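Climthorpe Housing Association
Move-in and Annual Inspection Checklist: Ground Floor Homes, Drestville Estate
Completed by: Rosalinda Belmonte, Inspections Officer
Property type: Ilta (two bedrooms, garden access)

Items are marked S (satisfactory), A (action required) or N (not applicable). Comments are recorded for every item marked A and for others where the officer considers them useful to the tenant or to the repairs team.

1. Entrance and hallway

1.1 Front door closes and locks without force. S
1.2 Letter plate and draught flap secure. A
Comment: one fixing screw missing on the inner side. Passed to repairs as a minor job.
1.3 Hallway free of stored items along the escape route. S
1.4 Meter cupboard accessible and door closing. S
Comment: electricity meter reading taken at 00693. Tenant to confirm this figure with the supplier.

2. Smoke, heat and carbon monoxide alarms

2.1 Smoke alarm fitted in hallway and tested by button. S
2.2 Heat alarm fitted in kitchen and tested by button. S
2.3 Carbon monoxide alarm within its replacement date. A
Comment: the unit expires in May. A replacement is to be fitted before that month and the old unit removed from the property, not left in a drawer. Tenants are reminded that alarms should be tested monthly and must not be painted or covered.

3. Doors and windows to the garden

3.1 Glazing free of cracks and marked as safety glass. S
3.2 Handle and lock operate from the inside without a key. S
3.3 Threshold does not present a trip hazard. S
3.4 Floor covering near the door level and firmly fixed. S
Comment: tenants should wipe up rainwater promptly and should not place loose mats on smooth floors without a non-slip backing. Play equipment in the garden remains the responsibility of the household and should be checked for loose bolts each spring.

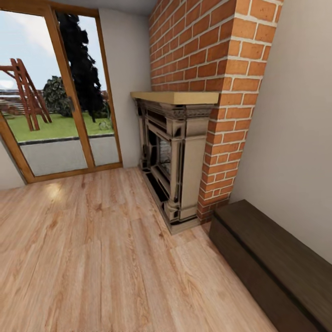
4. Kitchen

4.1 Cooker connected and stable. S
4.2 Clear space of at least 300 mm on each side of the hob. A
Comment: the wall unit on the left is nearer than this. The unit was installed under the earlier Wang contract and the same fault has been noted at other addresses. Referred to the planned works team – no action is needed from the tenant.
4.3 Extractor fan running and filter clean. A
Comment: filter heavily greased. Tenant advised on cleaning.
4.4 Stopcock located, labelled and turning freely. S

5. Living room

5.1 Sockets undamaged and not overloaded. S
5.2 Radiators clear of furniture and curtains. S
5.3 Upholstered furniture carries a permanent fire safety label. N
Comment: this applies only where the Association supplies the furniture. Where tenants bring their own, we ask that they look for the label beneath the seat cushions before buying second-hand. Large corner sofas should be positioned so that they do not narrow the way out of the room.

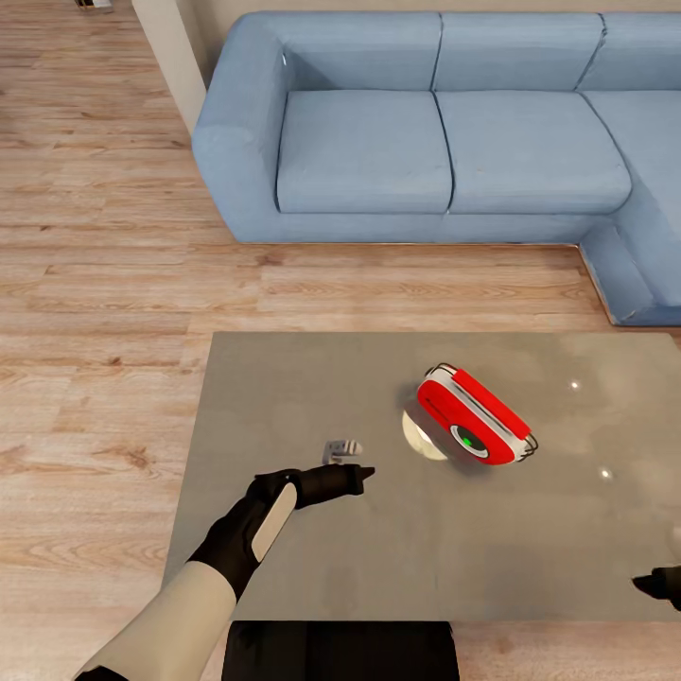 Portable heaters must be kept well away from seating and must never be used to dry clothes. Extension leads should not be run under rugs or behind cushions.

6. Bathroom

6.1 Hot water at bath tap within the permitted temperature. S
6.2 Sealant around bath complete. A
Comment: gap at the tap end. Repair order 479 raised.
6.3 No visible mould. S
6.4 Light fitting enclosed and pull cord intact. S

7. Follow-up

Items marked A will be attended to within 14 working days, except for 4.2, which will follow the planned works timetable. Access is normally requested between 8.30 am and 4.30 pm. A tenant who cannot offer access during these hours should telephone the Drestville office to arrange another time.

A copy of this checklist is to be kept with the tenancy agreement. Disagreement with any entry should be put in writing to the Inspections Officer, giving the item number.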